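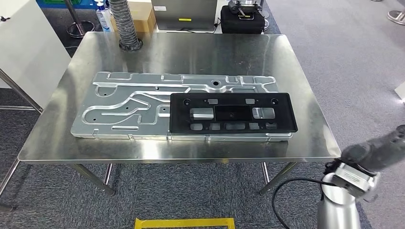

**Protecting turtle nests on my own land – do I need a permit?**

**gravelbar** – 2019-05-12

We have 13 acres that back onto the Plerow preserve, with a pond at the low end and an old gravel pit next to it. Every year turtles come up out of the pond and lay in the gravel. Most are painted turtles and we get a few big snappers. Last year nearly every nest I found was dug up by the next morning, with curled bits of white shell lying all over the place. I'm fairly sure it's raccoons. I have seen a skunk there too.

I would like to put wire cages over the nests this year. Three things I can't work out:

Do I need permission from the state to do this on my own property? The office in Dastdale told me to call the regional biologist, and I've left two messages since April.

What mesh should I use? I have most of a roll of chicken wire in the barn, and the farm store sells a heavier welded wire made by Kauppinen in a 2 by 4 inch size.

Should I move the eggs somewhere safer? The pit is 200 feet from the water and the driveway runs between the two.

We also have a trail camera, if that's any use.

**mudline61**

Take the eggs question first. Don't move them. Once a turtle egg has been in the ground for a day or so the embryo attaches to the shell, and turning it can kill it. In many states handling eggs also needs a permit even for common species, and the rules are stricter for anything listed. Putting a cage over a nest without touching it is treated differently from place to place. Some states encourage it, some want you to ask first. Keep calling the biologist. Email works better than voicemail at this time of year, and if you send the address and a photo of the pit you'll probably get a straighter reply.

For the cage, leave the chicken wire in the barn. A raccoon can bend it, and the holes are too small for hatchling snappers to get out. The 2 by 4 welded wire is what most people use. Hatchlings can walk out through it and a raccoon can't get its body in, though it can get an arm in, so the cage needs some width.

What we do at Jamalow Pond:

- Cut a piece big enough to make a box two feet square and a foot high, with a wire top.
- Leave six extra inches at the bottom of each side and bend it outward as a skirt.
- Center the box on the nest. The egg chamber is usually under the spot where the female's back end was, so if you watched her lay, mark it with a stick right away.
- Pin the skirt with tent stakes or landscape staples and put rocks or gravel on top of it.
- Don't cover the box with a tarp or boards. The nest needs sun.

Get them on the same evening if you can. Most of the digging happens the first night or two, while the scent is fresh. Wait until she has finished and walked off, though. A turtle that gets disturbed while digging will often leave and try somewhere else.

Leave the cages on until fall. Ours usually hatch from late August into September. Painted turtle hatchlings sometimes stay in the nest all winter and come up in spring, so if nothing has come out of a painted nest by October, leave it alone. You can take the cage off once the ground freezes and put it back in March.

**old_culvert**

just put a milk crate over it with a brick on top. worked for us. raccoons did get one but that was a small brick

**fenrow**

A milk crate is OK for the first few nights, but the openings on some are too small for the young to get out, so someone has to check it every day toward the end of summer. I'd go with the welded wire.

On the driveway: you can't do much about where the adults cross, but you can slow down. Ours cross mostly early in the morning and again before dark, and more after rain. If you pick one up, carry it in the direction it was already going. With a snapper use a shovel or a car mat and don't lift it by the tail – it can injure the spine.

Also worth doing before June is clearing weeds off part of the pit. They want open ground with sun on it, and if the gravel grows over they start laying in the driveway edge, where you can't cage anything. I rake a strip on the south-facing side every spring and leave the rest.

Put the trail camera on a low post facing the strip, set to stills with a short delay. Mine misses a lot of turtles because they're slow and cold, but it picks up every raccoon.

**gravelbar**

Thanks. I'll get the welded wire and make six to start with. The biologist's office wrote back to my email and said cages are fine here for painteds and snappers as long as I don't dig, and to send them a picture if I see anything with a yellow throat.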